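Notebook, Nunisgate bench, December

In at 7:30 with coffee and one job, which was getting the hand-held pair back into shape before Sharada needed them. The left one had been closing crooked for a while (I'd been blaming my own thumb, sorry thumb) and Murali finally said just open it up. So I did!

Finger screws first. Two of them on the left unit had backed out far enough that I could wiggle the finger sideways. Cleaned the threads, a tiny dab of blue threadlocker, snugged them down by hand. Left it 61 minutes while I ate a bagel and did the cables. The right unit was fine, I only wiped the jaws and put it back together.

Cables next. I rerouted both so they run back along the forearm with a bit of slack at the wrist. Before, the right one pulled tight every time you turned your palm up, and Lautaro says that's what killed the last connector. Strain relief on the right still looks tired. We have one spare in the Skundberg drawer – please don't use it for the other bench.

Marker plates: wiped with a dry cloth only. Jomar used alcohol on a set at Merkdale and the print went cloudy, so no alcohol, please and thank you. Reran the opening calibration after that, fully open to fully closed, slow. Left came out at 700 counts of travel, right at 694... no, I misread my own scribble, it's 700 on both. Good. Saved as profile 194.

Then a sock, my usual check, thin stuff shows up a bad jaw faster than any block does.

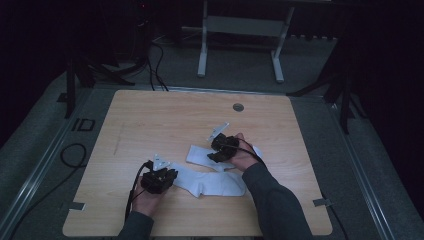 Photo: Nunisgate bench notebook / M. Drummond

Right jaws pinching the upper part of the sock and lifting a fold, left fingertips down at one end of it. I like this as a test as you need both sides to behave at once, and you feel it right away in your fingers if one is dragging. Left felt smooth to me, right a hair stiff on the way open.

Still to do: look at that right-side stiffness (grease? ask Murali), order more strain reliefs from Subramaniam, and check the left finger screws again after a full day of use.

Murdo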